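双臂往话筒架上放话筒，夹子总对不准，是该换夹子还是继续录示教？

提问者：Lurkton
分类：自制与共享工坊 / 机械臂
浏览 3,000

在共享工坊里搭了一套双臂，铝型材做横梁，两条臂各装在一头，任务是把桌上的手持话筒拿起来，放进台式话筒架的夹子里。听着简单，我已经录了80条示教，训出来的策略还是不行：抓基本没问题，往夹子里送的时候十次有一半顶在夹子边上，然后两条臂一起僵在那儿。

群里有人说“数据再翻几倍就好了”。这话我听了快一年，每次卡住都是这一句，我现在不太信。我怀疑腕部相机的视角本身就有问题，快到夹子的时候手指和话筒把要看的地方都挡了。

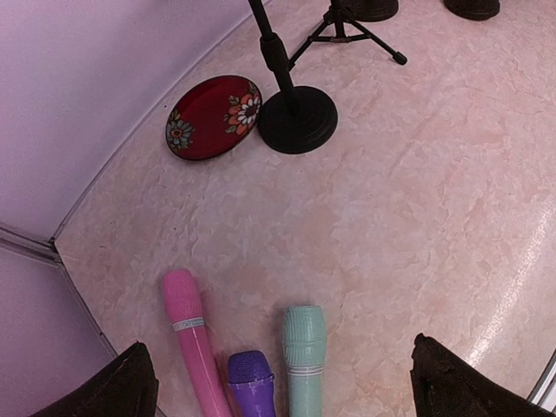
腕部相机视角，粉、紫、绿三支话筒还在桌上

桌面是仿大理石花纹的，右边反光挺亮，不知道有没有影响。话筒粗细不一样，有的手柄细长，有的头大。架子也不是同一种。

想问三件事：
1. 腕部相机要不要挪位置？
2. 夹子要不要换成开口更大的？
3. 有没有人真的靠加数据解决过这种插入类的问题？请说具体条数，别只说“多录点”。

预算有限，换臂就不用建议了。

Skalside
采纳 · 40 人觉得有用

先说第三点。加数据有用，但要看你加的是什么。我做过类似的（往试管架里放管子），一共录了671条，前面一大半几乎白录，因为我每次都从差不多的位置、差不多的角度送进去，模型只学会了那一条路。后来专门录“偏了再修回来”的，故意顶到边上，退一点，转一点角度，再送，这部分录进去才有变化。所以群里那句话我也不赞成，至少不能那么笼统地说。

第二点，夹子我建议先换，别急着证明模型有多厉害。硬夹子要把话筒压进去，两边受力稍微不均就会把架子带歪，架子一歪，你前面学的位置全作废。底座下面垫一层防滑垫，或者干脆先用双面胶固定，跑通了再撕掉。

相机我反而会放到最后动。相机一挪，旧数据和新画面对不上，之前录的很可能要重来。你如果有固定机位，先看看模型到底用没用上那一路：把腕部画面遮掉跑几次，再反过来遮固定机位跑几次，比在这里猜强。

我自己看这类布置最常看的是固定机位，两个夹爪凑到一起的时候，谁挡谁一眼就清楚。

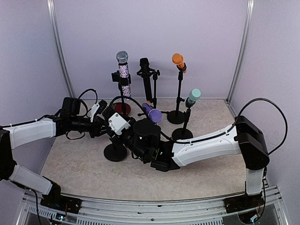
阅读时间：3 分钟

像这样两只夹爪几乎碰在一起，左前方那个圆底座的上半截就被黑色的机械部件挡住了，只看得到底座。固定机位这时候帮不上多少忙，腕部那一路又有你说的遮挡，那就是两路都看不清，加多少条都是让它蒙。可以试试把前面这个架子往外挪一点，或者让一条臂扶住之后，另一条从侧面送，别都从前面挤进去。

另外线缆。右臂上那一大圈线拱得很高，还有一根从右边的夹爪上方绕过去，横在暗红色底座前面。录示教的时候人会下意识避开线，策略不会。建议扎一下，留够转动的余量就行。

还有一个笨办法：先只用一种话筒、一种架子，做到基本不失败，再一种一种往里加。一上来就混着录，失败了都不知道该怪谁。

Nwankwo

换夹爪手指吧，套一层硅胶，软一点什么都好放。我家那套就是这么弄的，没录多少数据。反光不用管。

Clavudel

楼上说反光不用管，我保留意见。我在家里试过，白天窗户边和晚上开灯，成功率差得离谱，拉上窗帘就稳了。不一定是桌面的问题，但你至少可以铺块哑光的桌布试一个晚上，几乎不花钱。注意桌布要绷紧，皱了更麻烦。

硅胶套我也用过，抓是好抓了，可是话筒在手指里会慢慢转，送到夹子跟前角度已经变了。细手柄尤其明显。不是说不能用，别指望套上就完事。

还有楼主说“十次有一半”，到底跑了多少次？如果只跑了十次，那换什么零件都可能看着像有效。每改一样，至少固定摆位跑上大概40次再下结论，而且一次只改一样。我见过太多“换了某某之后明显变好”的帖子，连摆位都没记。

Lurkton（楼主补充）

确实只跑了十次，认。周五晚上工坊人少，我先扎线、固定底座，把前面的架子往外挪，只留一支话筒重跑。遮相机那个测试也会做，腕部相机先不动。硅胶套暂时不买。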